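4. Storing the bands

Read section 3 (cleaning) before you start this one. Bands go away clean and dry or not at all.

4.1 Before you start

You need:

- your Skovby bands, all of them, out of whatever bag they've been living in
- one box with a lid per color. Clear is best, clip-on lids best of all
- a plain white sheet or an old tablecloth
- a marker and some masking tape
- floor space, enough to sit down and still reach every box

Don't do this on carpet if you can help it. Fluff sticks to the bands and you'll be back in section 3. Gym floor, hall floor, kitchen floor all fine.

Take rings and watches off first. A nick you can't see is where a band goes later.

4.2 Setting out

1. Spread the sheet flat. Pull the creases out.

2. Put the boxes in a row along the far edge of the sheet. Lids off, clips open. Lids go beside the boxes, not under you.

3. Tip the bands out on the near side. One heap per color. Don't start untangling yet, just sort.

4. Anything that isn't a band goes to one side – door anchors, handles, the Pai ankle cuffs if you bought the full set. Those have thier own bag, see section 5.

NOTE: If you have 2 bands of the same color but different strengths, check the printing at the end before you heap them together. Once they're rolled you can't tell without undoing the lot.

4.3 Untangling

Start with the worst heap. You'll want to leave it. Don't.

1. Find a loose end. If it's a closed loop band there is no end, so find the outermost loop and lift that.

2. Lift, don't pull. Raise the band up off the heap and let the rest drop away under its own weight. Most tangles are only loops lying over loops.

3. If it snags, put it down and try from the other side.

4. Real knot? Lay it flat, push both sides in toward the middle, work it open with your fingertips. No scissors, no pens, no teeth.

CAUTION: Never yank a stretched band out of a tangle. The free end comes back fast. Keep your face out of line with it and keep children off the sheet while you work.

4.4 Rolling

Long flat bands only. Closed loops, skip to 4.5.

1. Smooth the first bit between finger and thumb. Fold the end over once, small and square.

2. Roll from the fold. Tight, but don't stretch the band to get it tight. A band rolled under tension stays under tension in the box, and it'll come out wavy.

3. Hold the coil in one hand and feed with the other. Lift the feeding side up now and then so the slack runs free and any twist drops out.

4. Check the edges every few turns. If the coil starts to cone, back up a bit and straighten. Easier than starting again (you will start again at least once).

5. Keep going to the end. Tuck the tail under or hold it with a strip of paper. No rubber bands, they bite in.

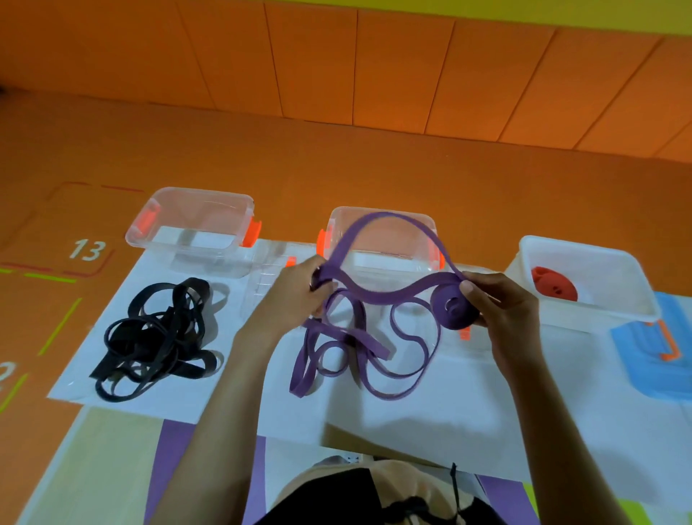
Fig. 6. Rolling the purple band. Coil in the right hand, slack lifted clear of the pile.

Left-handed? Swap hands, makes no difference.

NOTE: Bulk-length band off a roll takes a while. Do it sitting down, on a mat if the floor's hard.

4.5 Closed loops

1. Lay the loop flat, both sides together.

2. Fold in half, then in half again. Stop there.

3. Stack, don't stuff. Heaviest at the bottom.

4.6 Boxing up

1. Coils stand on edge, side by side. Room to get a finger between them.

2. A pinch of talc if it's going away for the season. A pinch. See 3.4.

3. Lid on, press the middle, then close the clips. If a clip won't close somthing is sticking up. Open it and look, don't force it.

4. Label on the short end, color and strength. Date too if more than one person uses the set.

CAUTION: Keep boxes out of direct sun and away from radiators. Clear boxes let light through, so cupboard or under a shelf, not the windowsill. Latex goes brittle and you get no warning.

The Lornex 4 storage rack takes the standard box on any shelf. Older Skarkard racks only take it on the bottom two, the rest are too shallow.

4.7 If it goes wrong

Band sticks to itself – not dry when it was rolled. Unroll, wipe, dry, talc, roll again.

Coil springs open – rolled too loose, or the tail wasn't tucked. Redo the last few turns.

White marks on a fold – early cracking. Take that band out of use now. Replacement codes on page 200 of the parts list.

Lid bulges – too many coils. Use a second box.

Updated September 5, 2021, V. McKinnon. Section 4.5 is new, old copies go straight from rolling to boxing.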